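Robot Club FAQ: The Stuff You Keep Emailing Me

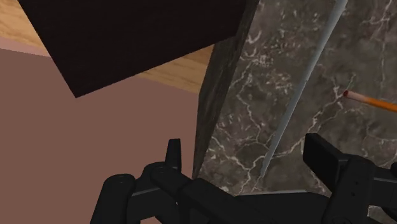 Wrist view from the simulator: dark box, marble block, pale rod, pencil.

Hi! I'm Rigoberto Chávez and I run the after-school robot club at Bravora. I get the same questions every fall (and I love them, keep them coming!), so I finally typed up my answers.

Do I need to know how to code?

Nope! If you can edit a text file and you don't mind error messages, you're fine. I teach the Python we need in the first couple of meetings, and the older students are really good about sitting with new people. My own first script drove an arm straight through a table. In simulation, thank goodness.

So is it all on the computer?

Until November, yes. Everybody starts in the simulator, which we call Akia (that was the name of our very first project folder and it stuck). After that, teams that pass the safety check get time on the real arm in the Janda Room.

Why does the simulated stuff look so random?

I mix up the objects and surfaces on purpose, so you might get a pencil and a big chunk of veined marble in the same setup. If your code only works on one tidy desk, it's going to have a bad day at the competition! Skinny things are the hardest, by the way. Rods and pencils will humble you.

How big are the teams?

Up to five people. You can sign up with friends or by yourself, and I'll find you a spot.

What's the Shahbazi Cup?

Our end-of-year contest! Each team gets 13 minutes and two attempts per task, and the better attempt counts. You don't see the layout beforehand. Please don't ask me for hints, I'm terrible at keeping secrets and my co-judge knows it.

Can I work on my project at home?

Sure, if your laptop can handle it. Mine sounds like a hair dryer when I turn the shadows on, so try the low graphics setting first. The lab machines are open at lunch too.

I missed a meeting. Am I doomed?

Not at all! Grab the notes from the shared folder, tell your team, and come find me if you're stuck. If you know you'll be out for a while (sports, band, the school play, I get it), just send me a quick email so your team can plan.

When do sign-ups close for next year?

Fri 4 June, at the end of lunch. The paper form goes in the blue tray outside my room, and yes, I need a parent signature on the back page. People forget the back page every single year!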